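Search this site
Type and press enter

I have wanted to talk to Lise Wong about tables for ages. Well, about clearing them, which is a less glamorous subject, but I have a dining table that hasn't been fully visible since January, and she runs the little decluttering evenings at Stoltivar that my neighbor won't stop going to. So I emailed, she said yes, and we sat in her kitchen with a pot of tea and a plate of shortbread (I ate most of it, sorry Lise).

First question, obviously: why tables? Why not closets, like everybody else?

"Because you eat at it," she said. "You can close a closet. I grew up in a house where dinner happened on your lap, and the table was for mail and mending and my brother's model planes. I thought that was what a table was for until I was in college!"

She has two kids and a scalloped tablecloth she loves, and she says the cloth is half the trick. It's a pale one, all overlapping rounds in yellow and peach and orange and gray, and she puts it on for the sorting instead of taking it off. I would have guessed the opposite. Wouldn't you want a bare surface?

"No, no, I want it to be nice," she said. "If I sort on a bare table it feels like a chore. If I put the cloth down it feels like I'm getting ready for company, and then I'm embarrassed to leave a heap on it. Also small things don't roll off as easily, but mostly it's the embarrassment."

Her rule is that you do soft things first. Fabric, stuffed toys, hats, anything that squashes. I asked her to slow down there because I was writing by hand and my pen was dying.

"Soft things look enormous," she said. "You pick up one scarf and one bear and suddenly you've got half a table back. Then you've got the energy for the papers. People start with the papers and they're finished in ten minutes, just wrecked, holding a warranty for a toaster they gave away."

That was me. I have been that person with the toaster warranty.

She pulls fabric up by the middle, one piece at a time, and has a look at it before she decides. Folding comes later. She was pretty firm on this! According to Lise, if you fold as you go you end up folding things you're about to give to somebody else, and then you feel attached because you've done the work. So it's up, look, pile. There are 3 piles: stays in this room, goes to another room, leaves the house. I asked about a fourth pile for "maybe" and she actually put her cup down.

"The maybe pile is the table," she said. "That's what you already have."

Plush toys get their own conversation. She doesn't let grown-ups decide about those, and she won't decide for her own kids either. They go to one side, lying down ("asleep," she calls it), and the kids get to them after school. Little packets are the other thing she warned me about, the shiny ones that come home from parties and the bottom of the grocery bag. They slide under the cloth you've just lifted and you find them last. Open it or pass it on, she says, the same day.
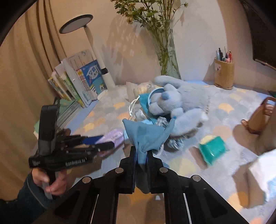
Everett Kowalczyk, who had let himself in through the back door by then and was helping himself to the shortbread, thinks the soft-things-first rule is wrong for anyone who sews, and he said so. If you quilt, he told us, the fabric is the hardest part of the whole table, and you'll be standing there stroking a scrap until dinner. He'd start with the cups.

Lise laughed and gave him that one. "Fine, quilters start with cups," she said. "But you still have to do the fabric, Everett."

I asked what she does when it all creeps back, and she said it does, every week, and she puts the cloth down again and goes around it again. Her last bit of advice was to set out one plate as soon as there's room for it, even if the other end is still a mess. I tried it when I got home. My plate is out. The toaster warranty is in the recycling, and the mending has moved to a chair, and yes, Lise, I know about the chair.

Last updated 15 May 2026

Contact | Copyright Siklow Home Notes | Back to top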